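Start Tickets Wissensbasis Aufnahmepläne Anmelden

Kategorie: Datenerfassung / Zweiarmstation / Störung

Ticket: Vonda verwirft Episoden der Aufgabe »Werkzeugwand« beim Hochladen
Status: gelöst — Priorität: mittel

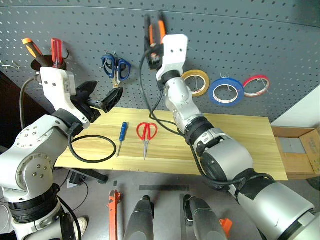

Beim Hochladen der Aufnahmen vom Standort Zimham wurden aus dem letzten Paket mit 100 Episoden 14 abgelehnt. Meldung jeweils: »Greiferzustand und Bild nicht synchron«. Betroffen ist nur der rechte Arm. Die Ablehnungen häufen sich bei den Griffen direkt an der Lochwand, also zum Beispiel dann, wenn der rechte Greifer die Zange mit den orangefarbenen Griffen hält und der linke offen über dem Holzbrett steht. Episoden, in denen nur die Schere oder der kleine Schraubendreher vom Brett aufgenommen wird, gehen ohne Fehler durch.

Erster Versuch: Paket unverändert noch einmal hochgeladen. Gleiches Ergebnis, dieselben Episoden.

Zweiter Versuch: Station neu gestartet, beide Arme neu referenziert, kurze Testreihe mit der Zange. Fehler tritt weiter auf, aber nicht bei jeder Episode.

Rückfrage Support (Skender): Bitte Zeitstempel von Kopfkamera und Greifer getrennt exportieren. Außerdem prüfen, ob das Kabel am rechten Handgelenk bei gestrecktem Arm unter Zug steht.

Antwort Standort: Export hängt an. Der Greifer meldet »geschlossen« in den betroffenen Episoden zu spät, der Versatz wächst im Lauf der Episode. Beim linken Arm bleibt er konstant. Kabel geprüft — bei voller Streckung nach oben war es am Stecker gespannt. Schlaufe vergrößert und neu fixiert.

Dritter Versuch: neue Testreihe. Versatz deutlich kleiner, aber noch vorhanden. Im Protokoll fanden sich wiederholte Anfragen an den rechten Greifer. Der Adapter von Hrubý lief dort noch mit der alten Konfiguration, links war sie schon aktualisiert.

Lösung: Konfiguration rechts angeglichen, Adapter stromlos gemacht, neu gestartet. Danach 100 Episoden aufgenommen und hochgeladen, keine Ablehnung.

Offen: Die älteren Episoden dieser Aufgabe (Bestand 3,000 laut Vonda) werden nachträglich auf Versatz geprüft. Bis dahin bitte nicht für das Training freigeben. Verworfene Episoden nicht löschen, sie bleiben im Ordner »Prüfung«.

Kontakt Support | © Skender Datenerfassung | Nach oben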